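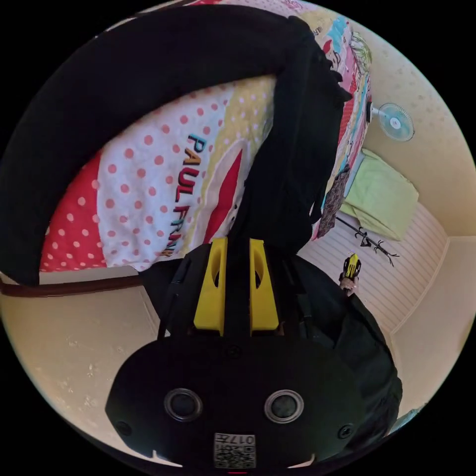 I'd asked for half an hour and got most of a Tuesday afternoon, which tells you how much an oral pathologist will talk once you ask about the slides instead of the career.

She works at the Clelen lab, on the second floor above a dental supply store, and she's been reading biopsies from mouths and jaws for long enough that she's stopped keeping track of the years. I wanted to know what happens to that tiny piece of tissue after your dentist drops it in a jar. (I had one taken from my cheek last spring. It was fine, thanks for asking.)

"First thing is, it sits," she said. "People think we rush to the microscope. The formalin has to soak in, and it takes the time it takes. If it's bone you're waiting longer, because you have to get the calcium out before you can cut it."

How much longer?

"Depends on the bone! A little chip, a few days. A chunk of jaw, well, don't call me Friday."

The lab logged 2,746 specimens last year, and she says the great majority were boring, a word she uses with real affection. Bite bumps on the cheek, cysts at the root of a dead tooth, gums that overgrew around a denture that never fit right. She told me her favorite diagnosis is a fibroma, the plain kind, from biting the same spot over and over. "I get to write two lines and somebody sleeps that night."

Then there are the other ones. I asked how often she sees a jaw tumor that makes her stop and get a second opinion, and she got up and pulled 3 glass slides out of a flat cardboard tray. They had come over from the clinic in Setis, all from one patient, all from the same cyst wall. Two looked like nothing much. The third had a strip of lining that she didn't care for at all, with the cells along the bottom edge lined up like fence posts.

"So which one is the answer?" she said. "If the surgeon had only sent me the first two, I'd have called it a simple cyst and been wrong. I tell the residents, send me all of it. I don't care if it's ugly. Put it in the jar."

She feels strongly about jars. She also feels strongly about the request form, and I got a good ten minutes on that. Half of them arrive with the word "lesion" and a tooth number. She wants the X-ray, she wants to know how long it's been there, and whether the lip is numb.

"A numb lip changes my whole morning," she said. "And they'll leave it off! They'll tell me the patient's insurance group and leave off the numb lip."

We talked about software for a while too. The lab scans its slides now with a system called Binel, and she was a holdout – she'll admit that. What won her over was being able to show a slide to a colleague in Tzanetos without wrapping glass in bubble wrap and praying. She still checks the hard cases on the old scope. I tried it myself and saw mostly my own eyelashes.

I asked whether the job gets to her. She took a while with that one.

"You don't meet them," she said. "That's easier and it's harder. I know the age and the side of the jaw. Sometimes I'll see a second specimen come in with the same name and I think, oh, come on. And then it's scar tissue and I'm happy all day about a person I wouldn't recognize in the grocery store."

There's a teaching set of 900 slides in the cabinets behind her desk, some with labels typed on a typewriter, and she's trying to get them all scanned before the stain fades any more. The pinks go first, apparently. She let me hold one up to the window and I could see the roundish outline of a tooth bud in it, no bigger than a lentil.

My last question was what she'd want a patient waiting on a result to know. She said to call the office if it's been two weeks, since reports do get stuck in a fax machine somewhere. And a delay mostly means an extra stain or a stubborn bit of bone.

"Everyone thinks slow means bad," she said. "Sometimes slow means I went to lunch."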